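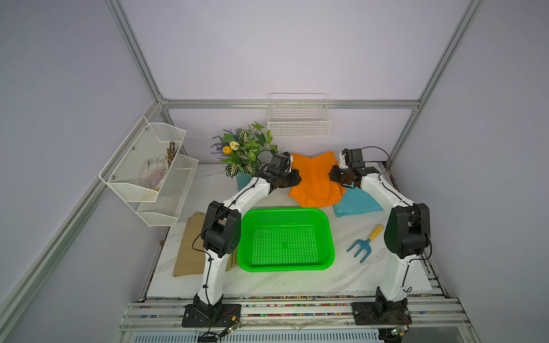 Two arms reach over an orange cloth on a Wonel bench setup, with a green basket between them.

Wonel has begun taking orders for a two-arm tabletop robot kit meant for small labs and colleges, the company said in March. The kit, called Seyoum, puts a pair of arms with parallel grippers on a shared aluminum rail platform and comes with software for recording and replaying tasks.

The first run is limited to 600 kits. Shipping is due to start nine weeks after an order is confirmed, and buyers outside North America will go through Gilum, a parts distributor that already carries the company's spare motors and cables.

Rocío Henao, who runs product development at Wonel, said most of the requests the company received from early customers had to do with cloth.

"People come to us wanting to fold things, sort things and put things in a basket," Henao said. "Rigid parts are easier. A towel never lands the same way, so you need a lot of attempts to learn from, and you need both arms to start from the same place each time."

Mounting both arms on one platform is supposed to help with that. On an earlier version the arms were clamped to the table separately and had to be realigned whenever one was bumped. The platform leaves the factory with its base plates already fixed, and Wonel says setup should take an afternoon.

The software includes 19 starter tasks. Most use household items such as cloths, baskets and small hand tools, and the list can be edited. Customers can also load tasks shared by other owners, though Wonel does not test those.

Dradon, a training center that tried the kit before release, plans to keep using it in its automation course. Instructor Valentin Hubmann said the arms held up well but that the printed manual needs work, especially the section on cable routing. Wonel said a revised manual will be posted online before the first kits ship.

Each kit carries a warranty of 3 years on the arms. The gripper pads are not covered and are sold separately.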